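NOTICE OF DEPOSIT

Griten Household Registry, Office of Articles Received

Under the rules of the Registry, every household in the district of Wakach surrenders one article upon the closing of an estate. The article is held for 85 days, after which it is returned, reassigned, or entered into the permanent shelves. Families are asked to choose something of value. The Registry does not define value.

Deposit 3622 was received in April from the estate of the late Mr. Nutsugah of Jato Road. It was entered by the duty clerk as "box, pale, one." No letter accompanied it. The form was signed by a daughter who gave no forwarding address, and the space marked Reason for Selection was left blank.

As required, the article was placed on the brown table for examination. 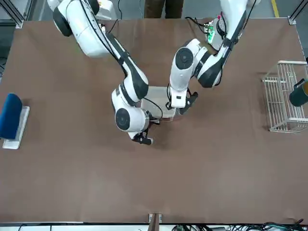 FINDINGS OF THE EXAMINER

The article is a food storage container of frosted plastic with rounded corners. A thick double lip runs along the rim. Flaps are hinged to the sides for locking, and the upper one is cut with two long slots. Containers of this kind are sold in every market in Wakach, and the schedule of values assigns them no figure.

The examiner was therefore obliged to consult the household account book, which had been deposited separately. Its entries cover the years from 2000 onward. On the first of each month Mr. Nutsugah recorded the same line: "Rice to No. 4. Box returned." The line appears without variation until the final winter, when it reads: "Rice from No. 4. Box kept, at her insistence."

An inquiry was sent to the apartment in question. The reply was received within the week and is attached to the file. The article was then placed on the table a second time, with its flaps open, and the entry was amended to read "container, shared."

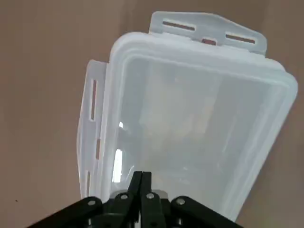

Ama Opoku wrote that she had no claim to make and wished the Registry to understand this plainly. The box had belonged to neither apartment for so long that she could not say who bought it. She had sent it over full that winter and told him through the door to hold on to it until he felt well enough to cook. She asked only whether the lid still closed on the left side, where one had to press twice.

The Registry is not equipped to answer questions of use. The examiner has nevertheless noted the inquiry in the margin.

DISPOSITION

The holding period ended on July 3, 2022. No member of the family appeared. The article was reassigned to Apartment No. 4, to be collected in person during regular hours. The clerk on duty was instructed to ask for a signature and to allow the recipient as much time at the counter as she required.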